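The basket finally gets its own post

I have been meaning to write about laundry since November, when we moved into the Akbridge place and found the laundry cupboard was exactly deep enough for a broom and nothing else. So the washing lives out on the floor these days, and after a fair bit of grumbling I've come to quite like it that way.

The basket is a plastic one, beige going on pink depending on the light, with a brown rim and little diamond holes all through the sides. I paid $12 for it at Cronin and went back and forth over the colour for far too long (there was a grey one too, very sensible, very dull). Reds go in by themselves now, after what happened to my good pillowcases.
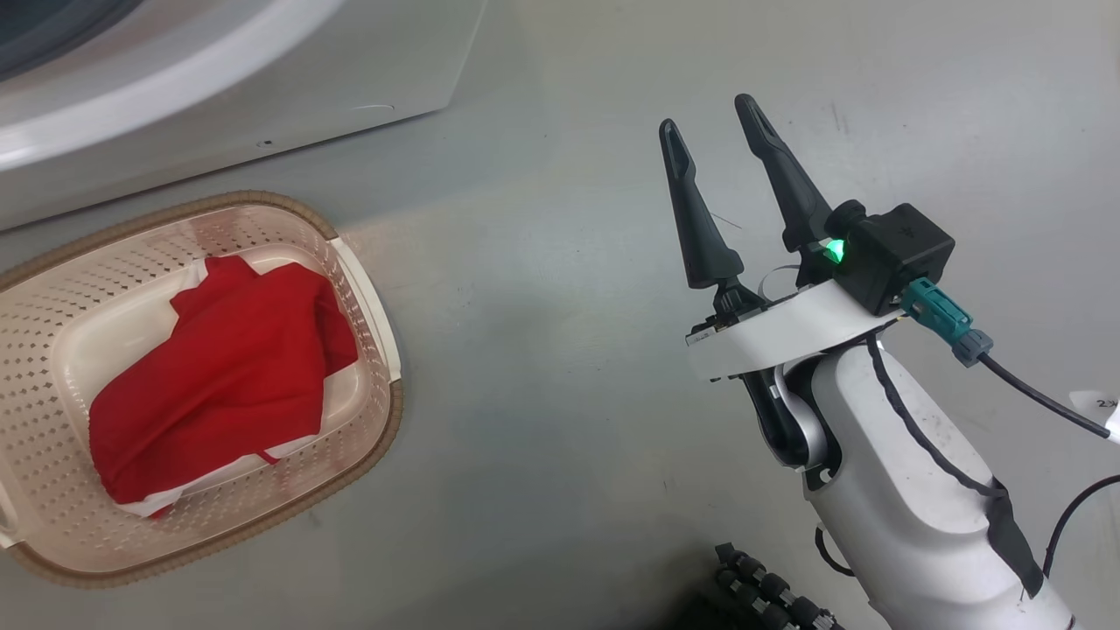

Italo reckons sorting by colour is a waste of an evening and that everything should go in together on cold. He's been doing it that way for years, he told me over the phone, and his whites are fine. I've seen his whites, and I love him dearly, but I'll keep my reds apart, thank you, and wash them at 40 with the door of the machine firmly shut and my favourite tea towels well out of reach.

Next job is a shelf over the machine, if I can ever find brackets that suit the wall.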